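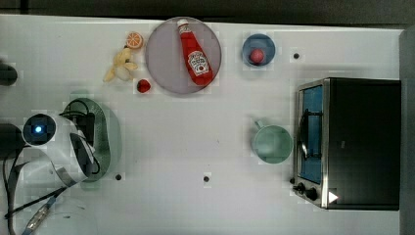 Snack corner, early afternoon: ketchup on the big plate, fruit to the left, mint mug by the toaster oven.

The Little Kitchen at Plova

December was the month we finally got the small kitchen table set up, and I have been taking pictures of it ever since! Laurinda Abreu picked the dishes and I could not be happier with the colors. Against a white tabletop everything pops, even the pale stuff.

A few notes for anyone who asked after the last gallery:

The plate. Large, round, a soft gray-lavender with a rim just a shade darker. Laurinda went through 3 other plates before settling on it, and I think she got it right. The red Heinz bottle looks fantastic lying across it.

The fruit. An orange slice, a partly peeled banana and one small strawberry. That banana is my favorite, with its pieces spread out like a star.

The bowl and the mug. Small blue bowl with something round and red in it (tomato or apple, you decide), and a mint-green mug that I would happily own 4 of.

The toaster oven. Black on top, brushed stainless trim, and a blue interior behind the glass door! Eduardo Guerreiro spotted the blue before I did.

More from the Tavares room soon, including the Fladico shelves.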